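October 6, 2023

The grip that wasn't there

I have been putting off writing up the Sekov trial, mostly because everyone involved would like it to be a small story. Maybe it is. A two-armed robot dropped a molded part, the part landed on somebody's boot, and the boot did its job. But I have read the incident note three times now and I still don't buy the explanation.

The note says "loss of grip due to part surface." In other words, blame the plastic. The parts are shiny, sure. They were shiny on the day Sundemier signed off on the cell, and they were shiny for the 274 lifts before the one that failed. If gloss was going to be a problem, I'd have expected to hear about it sooner.

What bothers me is the log. The left hand reported a good hold for the whole lift, including 9 seconds when the part was already on the floor. The software kept showing a green light and the arms kept going through the motions with nothing between them.
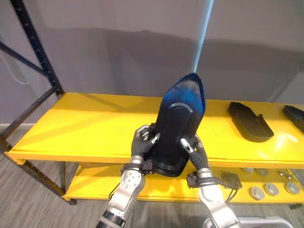
Lucimara Rangel thinks I'm being unfair. She wrote to me that finger sensors drift on every hand she has ever worked with, that a false "holding" reading is a known nuisance, and that the fix is a fresh zero at the start of each shift. She also said I would have found something to complain about if the light had gone red.

Fair enough on the last point. But a known nuisance should be in the manual, and I looked. The Sekov manual is 65 pages long and the section on checking the grip is a single paragraph that tells you to trust the status light. There's a fresh zero routine too, under maintenance, with no word on how often to run it.

Then there's the stop. The operator hit the button as soon as she saw the part go, and the right arm froze. The left one finished its move first. Sundemier calls this a "controlled stop" and says it protects the part. Which part? It was on the floor. 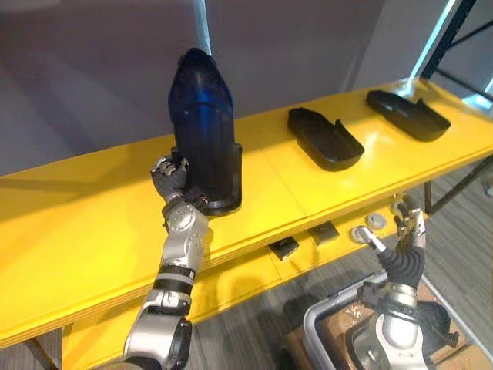 I asked for two things. First, a second check on the hold that doesn't come from the fingers - the load on the arm would do, and the arm already measures it. Second, both arms stop when the button is pressed, right away, and we live with a dropped part now and then. Sundemier agreed to the first one "in a future release." On the second they are still talking about cycle time.

Until then the cell runs at low speed with a line taped on the carpet, and people stay behind it while the arms are powered. I'd feel better about the tape if I hadn't stepped over it myself last week without thinking.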